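Hindthorpe Code for Shared Workbenches

By Muireann Cronin
Fri 26 October

The Hindthorpe Code is a set of working rules for benches and tables where people and a robot arm handle goods in the same space. It covers small picking and packing set-ups, mostly those used for trials, teaching and public showings. It does not replace national safety law or the instructions supplied with a machine.

Origins

The code began as a two-page sheet written by Tumaini Nzioka and Jui-lin Liu at the Fokwood workshop in Hindthorpe. Their sheet dealt only with cables and stopping distances. Fung-ping Hsieh later added the sections on loads and on the public, and the first full edition came out in July. It has 118 numbered clauses, of which 12 are marked as compulsory for any site claiming to follow the code. The rest are advice.

Main provisions

One person at a time is named as the operator. The operator keeps the stop control within reach and says aloud when the arm is about to move. Anyone else at the bench is a helper, and may not start a program or change a speed setting.

Hands stay out of the marked reach of the arm while it is carrying a load. Helpers may refill trays or turn over packets only after the operator has called a hold. Loose sleeves, lanyards and long necklaces are to be tucked in or taken off.

Loads are limited to 679 grams where a person is seated or crouching within reach. Soft and bagged goods are treated separately, as a thin bag can slip or catch on the edge of a tray. The code asks for compartments wide enough for the gripper to open fully and for trays that do not slide when pushed.

Cables are to be run along the back of the bench where possible. Those that cross a floor are taped down or covered. At events open to visitors, a rope or rail is placed at least 2,000 mm from the furthest point the arm can reach.

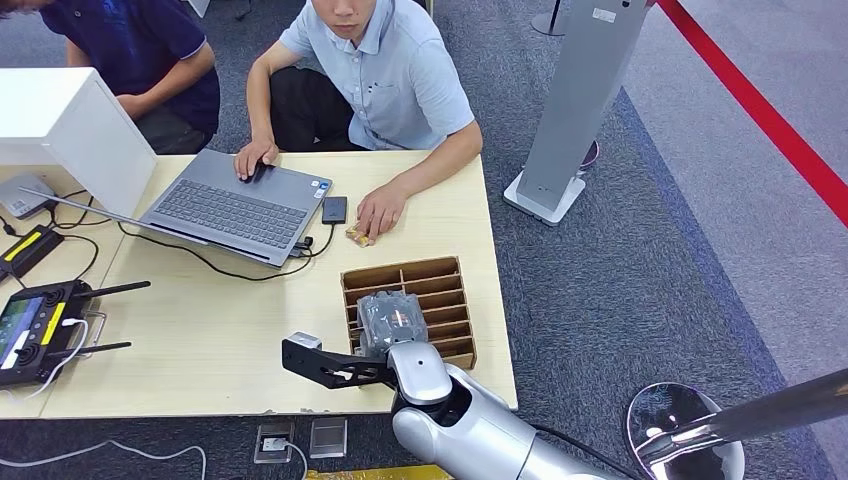

A bagged item at a cardboard organiser, with a laptop in use on the same table.

Use and criticism

Rezende, a parts supplier, adopted the compulsory clauses for its training rooms. Flemov uses the full text but sets its own load limit. Kai-wen Ho has argued that the operator rule is hard to keep at small sites, where the person running the program is often also the one refilling the trays. A revised wording is under discussion.

See also: Bench layout; Hold call; Stopping distance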